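Last updated: July

3.2 Cup color and how sweet people say the drink is

Same cocoa mix for everyone, 300 ml water per packet, Skiment brand. Two rooms at the Prikum site. 221 adults signed up and did one sitting each, mostly before lunch. Cups were assigned by draw — teal outside, plain white, or clear glass. Raters marked sweetness on a paper line, left to right, then rinsed and waited.

Teal cups scored a bit lower than white. Glass sat in between. The gap was small and went away when raters wore the tinted glasses from the Vendatby study, so we think its mostly the eye doing the work. Inside color may matter more then outside color; we did not seperate the two. Earlier work (Isah pilot) used cups of one color all over, so it can't settle this either.
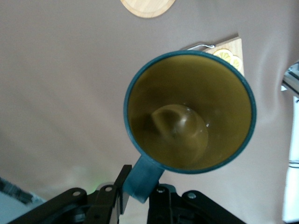 Figure 2. Mug with teal rim and handle, yellowish interior.

3.3 Limits

One drink, one temperature. No repeat sittings. Left-handers not coded.

Contact the authors | Back to top
2 shares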